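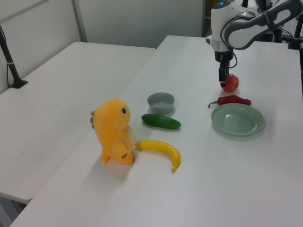

Mollari, the grocery chain, says shoppers in its stores are buying more fresh produce than they did a year ago, and it credits a labeling program it started in November. The claim came in a two-page statement released December 3, 2007, and it deserves a slower read than it has been getting. Under the program, fruits and vegetables carry a colored shelf tag meant to steer people toward what the company calls "everyday picks." An apple gets a tag. So does a red chili pepper, a thing most households buy one or two at a time and which is unlikely to change anybody's diet. Potatoes get one too, though the frozen fries two aisles over do not.

The statement rests on a survey of 3,757 shoppers carried out by Khasawneh, a market research firm hired by Mollari. Of those, 1,453 said they had "noticed or used" the tags. Noticing a tag and buying a cabbage are different acts, and the survey did not separate them. It also did not check receipts. Shoppers were asked to remember what they had bought, and people asked about vegetables tend to remember buying plenty.

Mollari has sales records that could settle the matter in an afternoon. Asked for them, the company said it does not release figures for single departments. It would not say whether the growth it describes was measured in pounds or in dollars, either. Produce prices went up in most of its stores this fall, so a rise in dollars could mean that people are carrying home the same bag and paying more for it.

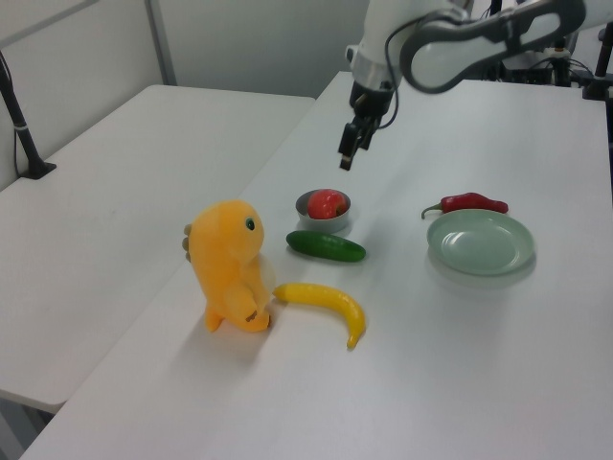
There is also the question of timing. The tags went up in the same month that Mollari ran a coupon worth 5 dollars off any produce purchase over 20 at its stores in Jirkum. The statement leaves the coupon out. A company spokeswoman said the two were "separate efforts" and that the coupon had "limited reach," but she did not say how many were redeemed.

Fliltis, a smaller rival with stores in the same area, tried shelf tags of its own two years ago and dropped them after about 60 days. It said then that it had seen no change worth the cost of printing.

Mollari plans to put the tags in all its stores by spring. It has not said whether it will do another survey.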